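26 July 2018

Long one today. I came in meaning to fix the timestamp thing in Trakeo and be done by lunch, ha. The pose stream and the image stream have been drifting apart by 40 milliseconds, and I'd been blaming the clock for a week. Wrong! It was my own buffer, sized for 16 messages and quietly dropping the oldest one whenever the segmenter got slow. I made it bigger, reran all 354 clips, and the drift is gone. I did a small dance.
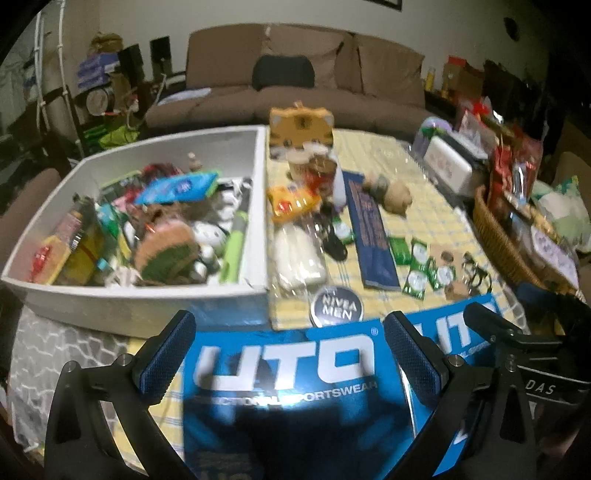 *Diary, the Trakeo desk at Zirnton*

So then I got greedy and turned the segmenter loose on the cluttered table. The glossy blue UTO package is a pain - its lower half is all dark reflections, and my depth estimate punches a hole right through it. The little green packets came out better than I'd hoped, except two got merged into one blob. And the white box full of small stuff is just soup (I got one giant mask and a lot of confetti).

Tried Aroseo's grasp scorer on top of that. It sampled almost 3000 candidates and its favorite was a fold in the yellow plaid cloth. Great, thanks.

Tomorrow I want to mask out the tablecloth before scoring, and maybe finally move the config out of that awful Barta script. Also need to email about the license. Going to bed.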